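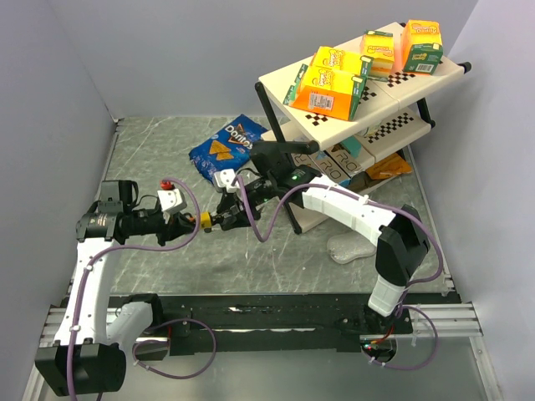

My sister rang at 7 in the morning to say that chips do not belong on a shelf at all, they belong in a tin with a proper lid, and that our mother would have fainted. I had only told her I was thinking of tidying the snacks! She went on about it so long that my tea went cold, and by the end I'd promised to look for a tin, though I have no real intention of it.

I do have the shelf on my mind, mind you. It's a cheerful little thing with cream boards and black legs, and I've grown very fond of it, even if it has a bit of a lean to my eye. I thought the Doritos could go on the bottom, where the tall things fit, with the crackers above and the tea on top so I needn't stoop for it. Then I changed my mind and thought the tea should be nearest the kettle, and that set me off on the whole kitchen, as these things do. I had the spice drawer out on the bench by lunch (three jars of paprika, all open, all from different years by the colour of them).

The blue bag is the flavour I like and hardly ever buy. It went in the trolley at McAlister with the flour and the dish soap, and the whole shop came to 46 dollars, which seemed dear for what I carried home. I meant to keep it for when the cousins come. We'll see how that goes. I've never been able to leave a bag of corn chips in peace past nine at night, and there's half a jar of salsa in the fridge that wants finishing.

Rang Setmont in the afternoon about the pantry door and waited an age listening to the same bit of piano. They can come in November. I said November would be lovely, then was cross with myself all through the ironing for being so agreeable.

Soup for supper, the last of the barley. Must write down clothes pegs, paprika (no! not paprika) and lamp oil. My sister rang again at eight to say she's found a tin in her garage, with a painted windmill on it, and she's bringing it over whether I like it or not.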